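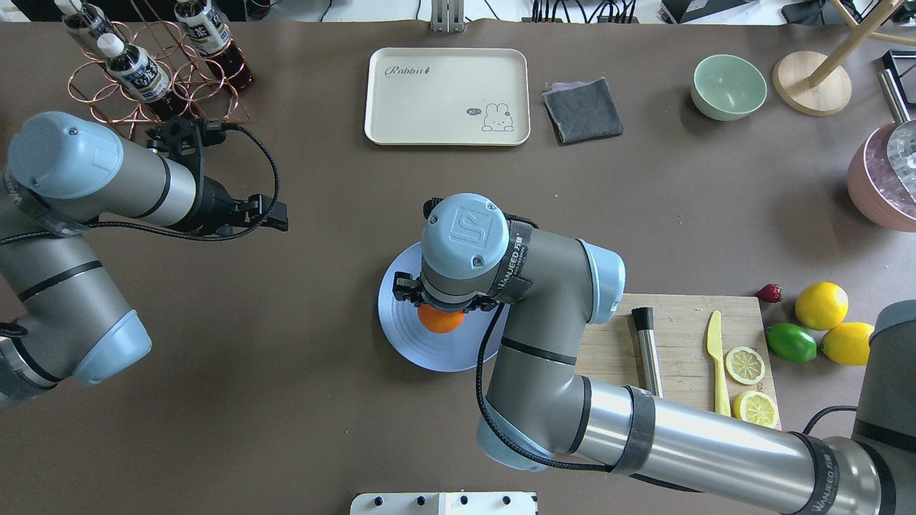 My aunt Ditte Lauritsen left me her drinks table, and I mean the whole table – the dark brown top, the cutting board, every bowl. I'd been in her house for 13 days before I dared to use any of it. There was one orange fruit on the ridged plate, sitting there like it had an appointment, and I decided that was as good a place to start as any.

She had a drink she called the Mekonnen. No recipe, of course! Just a card in her terrible handwriting that said "citrus, cold tea, the usual, and don't rush."

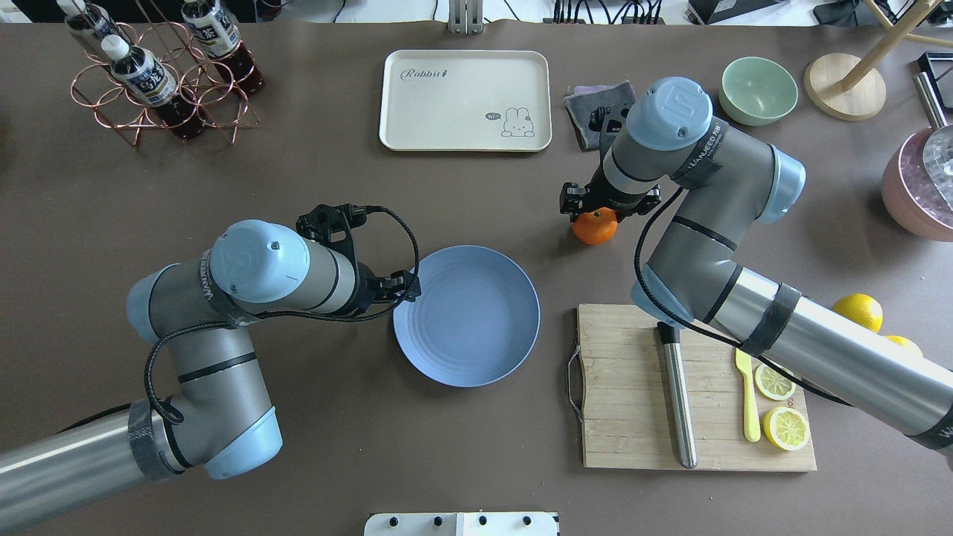

The usual what? I called Yasir Naqvi, who used to live next door and had drunk more than 18 of them, by his own count, one December.

"Lemon," he said. "Definitely lemon. And she'd hum."

"Hum what?"

"I couldn't tell you. It was never the same thing."

So I cut some lemon, and I hummed, and I felt like an idiot. 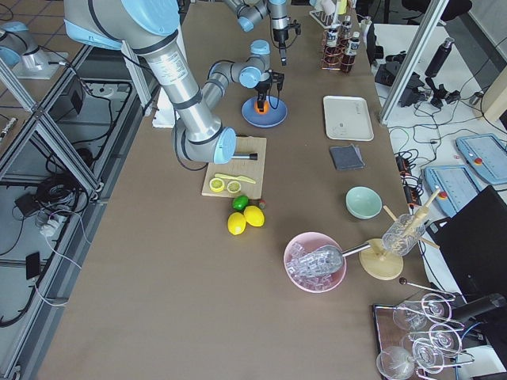
2 min read

By the time the light started to go I had tried it with lime, with strawberry, and with both (don't). I'd laid everything out the way she liked it, fruit in front of the board, tea at the far end, ice where your right hand falls. My left hand, as it happens. I'm left-handed and so was she, and I had never once wondered why she kept it over there. 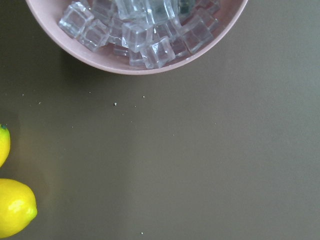

The ice, in its pink bowl.

I called Yasir back. "Was the ice always on the right?"

"Oh, sure," he said. "That was my side. She made me do the ice."

I looked at the second stool for a while. Then I asked him if he was busy.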